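The belt started at ten to six and Krisztina wasn't on it yet. Hair net half on. Badge in her teeth.

"You're late," said Apinya.

"I'm nearly on time."

"Nearly." Apinya pushed a glove box along the rail at her. Blue ones, size small, all that was left. Krisztina's hands were not small. She pulled anyway and the first one split down the thumb.

Night shift had left a note taped to the stop button. 173 DONE FOR DRARACH. REST IS YOURS. SORRY. No name. The handwriting was Pálfi's, everybody knew that handwriting, it leaned over like it was walking into wind.

"Rest of what," Krisztina said.

"Two twenty-three on the order."

"So fifty."

"Fifty. And then Titley, which is bigger, and the truck for Titley is at two."

"It's always at three."

"It's at two."

Second glove. Split. Third glove held. She took it as a sign and got over to her side.

They didn't talk for the first hour, there wasn't room for it. Parcels came down wrapped and white and no two the same shape, lumpy things, bolsters and neck rolls and those cushions for people with bad hips. Lift, turn, look for the seam, drop in the bin. Torn wrap goes left. Good wrap goes right. If the tape's lifting at one end you press it with your thumb and it's good wrap again, thats what Pálfi taught her, and Pálfi had taught Apinya too, and probably the whole building.

Lift, turn, look.

Her phone buzzed against her hip. She let it. Buzzed again. It would be her sister about the apartment. The apartment had a window over the river and cost more than the two of them made, or it cost exactly what they made, depending on which of them was doing the math. They had until noon to say.

"You're going to want to get that," Apinya said.

"I'm going to want to not get fired."

"Who'd fire you? There's only us."

Which was true. June and half the line gone to the Hondico place across the highway, a dollar more an hour and a cafeteria. Apinya had been over to look. She said the soup was fine. She said the floor was so clean it made her nervous. She hadn't said whether she filled out the form.

Lift, turn. Torn. Left.

Lift, turn. Good. Right.

The Drarach fifty were gone by half past seven and Apinya slapped the last one like a horse. They swapped bins on the fly, belt still going, you weren't supposed to and they did. Krisztina dragged the full one back by its lip and Apinya kicked the empty into the gap. It caught. It always caught. There's a ridge in the floor, right there, from when they moved the wall, and every bin in the place hits it at the same spot.

"Left, left, go left."

"I am left."

"My left!"

Two neck rolls went over the end while they argued. Landed in the catch bin, so no harm. Krisztina laughed first. Then Apinya, and then neither could stop, and a bolster went by with neither of them touching it.

Break was 13 minutes. It was meant to be fifteen but the clock in the hall ran fast and the buzzer went by the clock. Krisztina ate standing up. Bread, cold egg, the end of a pepper. Called her sister with her mouth full.

"Well?" said her sister.

"What time is it?"

"You know what time it is. Yes or no, they've got other people."

Krisztina looked through the door at the tile and the long green strip going by with nothing on it. Six years of that wall. She knew where the seams were with her eyes shut.

"Can I call you at eleven?"

"Krisz."

"Eleven. I swear."

The buzzer went.
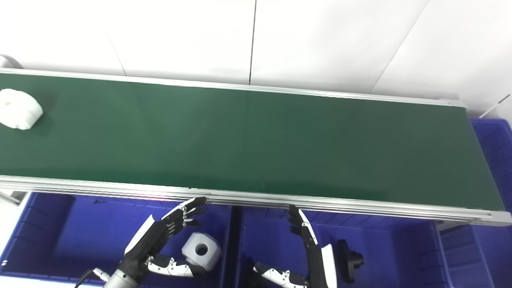 "Why do they want the catch bin under the end if we're both standing here?"

"For whatever gets past us when we're changing the others over."

Apinya tugged her sleeves up. Something was on her mind, she had that look, chewing the inside of her cheek. She let a whole cushion go by before she said it.

"I filled out the form."

Lift. Turn. Krisztina didn't look up. "For Hondico."

"There's 20 places. They said bring someone if I know someone."

"And do you?"

"I know one person. She's always late."

Good wrap. Right. Good wrap. Right. The tape on the next one was lifting and she pressed it down with her thumb and held it there longer than it needed. A dollar an hour. She did the math again, the sister's way this time, then her own way, and for once they came out on the same side of the river. Just barely.

"Is the soup really fine?"

"It's soup."

"What time do they start over there?"

"Six."

"Six! That's ten minutes later."

"I told them you'd like that," Apinya said.

Torn. Left. The Titley lot started coming through then, big ones, two hands each, close together, and there was no more talking for a while. At five to eleven Krisztina pulled off the good glove with her teeth and reached for her phone, and Apinya leaned across without being asked and took both sides of the belt.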